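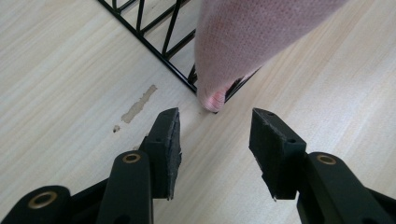

The black wire rack on the pale wood top, November.

Slow morning. I cleared everything off that surface and wiped it down with the Lirkby soap, then put the rack back near the middle. It sits better at an angle - square on, I keep catching my sleeve on it. Kiri says it should go up on the wall. I'm not drilling anything before spring.

Paid Halliday the 600 for the shelving after lunch. Jolene wrote me a receipt and spelled my name wrong again.

Radomir called at four about the spare jars. He can have 16 of them if he comes with his own boxes. Still have to find the lids, and I think they're in the hall closet behind the coats. Soup for supper, bed early.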